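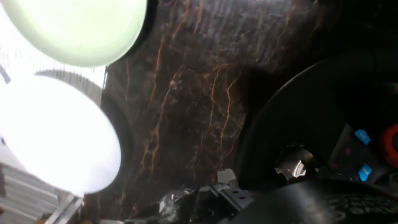

Two round lights, one above the other, with a white ribbed object below.

Amaral Public Library will begin its evening hours pilot on July 11, 2025. The Main Street branch will stay open until 8 p.m. through the end of October.

Last year 1,544 residents answered our survey on opening hours. Later closing was the most common request.

Study rooms may be reserved at the front desk or by calling extension 303. Reservations are held for ten minutes.

The children's room will keep its current schedule. Book returns remain open at all hours.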